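Jimar Shallow Sorting Tray, White

Product code: 1349
Category: Trays and bench organisers
Colour: white
Sold singly or in a pack of 4

The Jimar is a low rectangular tray for keeping small parts together on a bench or table. The walls are high enough to stop a ring or a short cylinder from rolling off and low enough that you can reach in from any side. It has no lid and no fixed dividers, so tall pieces can stand in it beside short ones.

We stock it in white only. The grey version was dropped in May and we don't expect it back. If you need colour coding, the Purnero label strips stick to the outside wall and peel off without leaving glue behind.

Care: wash by hand in warm soapy water and dry with a soft cloth. Keep it out of the dishwasher, as the floor can warp. Scouring pads will dull the finish.

White cylinders, a ring-shaped piece and tagged blocks are not included with the tray.

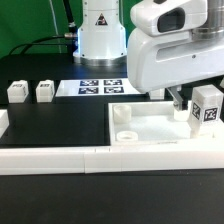
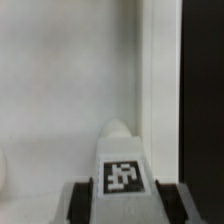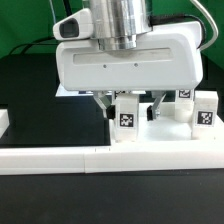 The tray is sold empty. Customers who want walled compartments should look at the Xiong insert, product code 103, which drops in and lifts out in one piece. It takes up the whole floor, so measure your tallest parts first.

Orders placed before noon on Tuesday go out the same day. Other orders leave our Urnorcombe warehouse within 2 working days. Unused trays can be returned in their original packaging, and we'll refund the purchase price once they've been checked. Return postage is at the customer's cost unless the tray arrived damaged.

For bulk pricing or enquiries from schools and workshops, contact Bleddyn Owen at the trade counter.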